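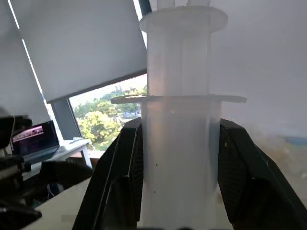
Milky white plastic, a wide section below and a narrower one above, each finished with a round rim.

Solange Guérin does not throw plastic away before she has looked at it for a whole week. Her rule started in March, when she cleared the storage room of her apartment and found 398 pieces she could not name. Parts of kitchen machines, spools, lids of jars that were broken long ago.

"I was a little ashamed," she tells me. "But I was also curious."

She likes best the white plastic that lets some of the light come through. When one cylinder sits on another, she says, it looks like a small tower, and the light becomes softer on the curve. She washes each piece with warm water and a drop of dish soap, then leaves it on a towel for 15 hours. She never uses a hard sponge - it leaves scratches, and the scratches keep the dust.

Her neighbor Thierry Pichon has a different opinion. He keeps only what has a job to do. Wide pieces hold his string and narrow ones hold his pencils, and the rest goes to the recycling center on Saturday morning. He gave her 2 shelves from his own hallway, and they are already full.

I asked Solange what she will do with everything. She would like to make lamps, maybe for the stairs of the building, but first she must find a cool bulb that does not warm the plastic. For now the pieces are sorted by width, the biggest at the bottom, and she dusts them with a soft paintbrush.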